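Magazine > Technology > Software

Search articles Enter keyword Go

The planner that waits

At Sondell, a small software company in Condale, the most important product can be put on a memory stick. It is called Wike, and it is a motion planner for cheap arms: the printed kind, with hobby servos in the joints and a price that a school can pay.

Such arms are not precise. The joints have play, the links bend a little, and the same command can bring the finger to two different places. Most planners were written for stiff industrial machines, and they trust the model too much. Wike begins from the opposite side. It treats each joint angle as a guess and keeps a margin around every object on the table. 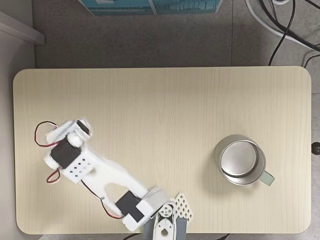 Planning in short pieces

The older version computed one complete path and then sent it to the motors. When the mug was moved by hand in the middle of a motion, the arm continued as if nothing had changed. Since February the planner looks only 35 steps ahead. After every 4 steps it reads the camera again and corrects the rest.
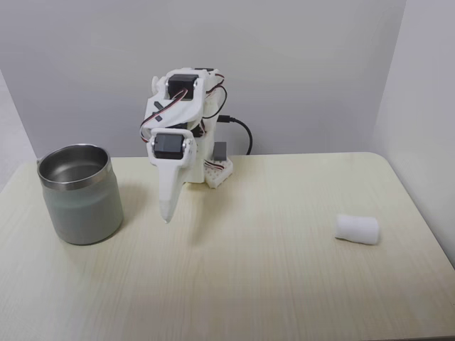
The cost of this method is time. In a comparison of 66 reaching tasks, the new version was slower in 51 of them, and the team does not hide this number. They accept it, as the old version had touched the mug far too often.

Perception remains the weak part. Polished steel reflects the room, and the depth estimate inside a mug can jump by several centimeters between two readings. The developers tried a filter first, but it made the arm hesitate. Now a separate program, Bovura, gives each reading a score of confidence, and Wike makes the margin wider when the score falls.

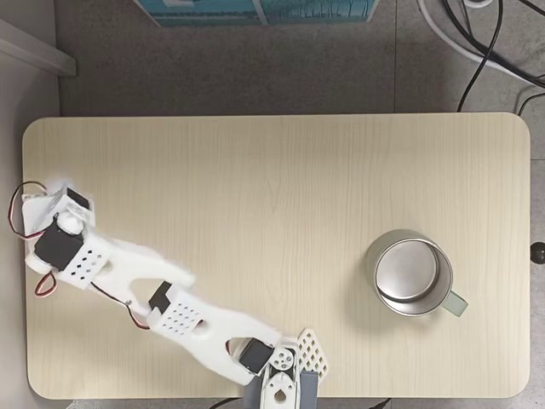
The arm and the steel mug, seen from above.

The next release will let users draw forbidden zones on the camera view with the mouse. It was the most frequent request from teachers, who until now had to type the corners of each zone into a text file.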